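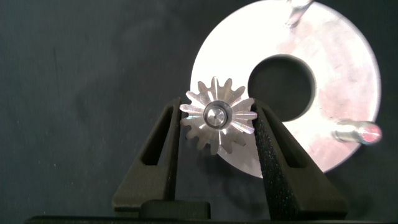

Small gear, teeth all around and a tiny bore in the hub

From: Florence Charbonneau
To: the repair evenings list
Subject: Re: Moving the evenings, and what to do about the coffee mills

Dear all,

First, thank you to everyone who wrote back, on the list and off it. I have been meaning to answer properly since the weekend and kept getting pulled away by the grandchildren, so forgive me if some of this is old news by now. I'll quote Isabelle's message here, as I know a few of you never got it (the list was having one of its moods again).

Isabelle Hawthorne wrote:
> Hi everyone,
> I know the February evenings are already set, but could we talk about
> starting at 6:30 in the spring? Several people come straight from work
> and they miss the first half.
> Also, we now have 11 coffee mills waiting and only Armelle and Lucienne
> feel happy opening one up. Could we take fewer in? Or teach more people?
> And does anyone have a good way to keep track of what goes back where?
> I put a mill together last month and had a washer left over. It grinds
> fine but I think about that washer.
> Isabelle

Isabelle, I think about your washer too! Let me take these in order, more or less.

6:30 is fine with me and I believe it is fine with the hall, though Perrine has the key and would have to say. The choir is out by six. My only worry is the other end of the evening. We have always promised people they could be home for nine, and some of our regulars ride the Skukville bus, which doesn't wait for anybody. So what if we open at 6:30 and stop taking new things at 8:00? It would mean being a bit firm at the door. I am terrible at that, as you all know, so please don't put me on the door. 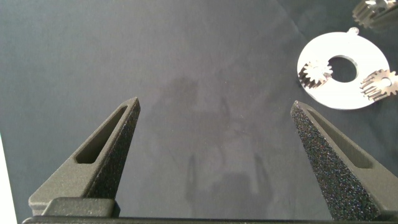
As for the mills, I would much sooner teach than turn people away. The old Bodin mills are lovely to learn on: one screw at the top, two underneath, and the whole burr lifts out in your hand. Lucienne has offered to take four people through one from start to finish, washing and all, and I'd be happy to sit in myself. Please bring something to spread on the table for it. A plain dark cloth is what I like, blue-gray or near it, and a few creases do no harm (they stop the little things from rolling!). I used a flowered tablecloth for years and I can't tell you how many springs I lost among the peonies.

On keeping track of parts, I expect we all have our own ways and will defend them to the death. Mine came from my father, who fixed adding machines. He laid everything out left to right in the order it came off, and he never picked up a part with his right hand until it was time to put it back. Armelle uses an egg carton. I've tried the egg carton and I knocked it over, so I went back to my father's way, but plenty of people get on well with it. Taking a picture with your phone at each stage is good too, as long as you remember to take one before the very first screw, and I never do.
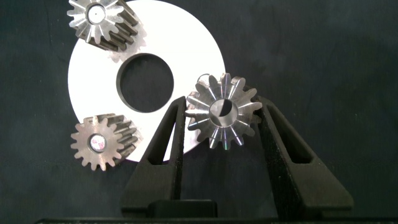 Cloment Repair Evenings – Mechanical Table

A few smaller things while I have you.

We have 40 dollars left in the tin after the heating was paid. I'd like to spend 30 of it on food-safe grease and new brushes, unless someone has a better idea. The brushes we have are shedding something awful, and I found bristles in a mill I had just finished cleaning, so out they all came again.

Does anybody still have the Tresidov catalog? It went home with someone in the fall, and it's the only place I know with the handle sizes for the wall mills. If it's under a pile at your house, no hard feelings, just bring it along.

Perrine asks me to say that the kettle is NOT to be left on the windowsill.

And one happy note to end on. The lady with the green mill, the one that had belonged to her aunt, sent us a card and a pound of beans. It's on the shelf by the sink. Help yourselves, but please grind them on one of the mills we've fixed, it's good practice.

Let me know about 6:30, and tell Lucienne directly if you want one of the four places.

Warmly,
Florence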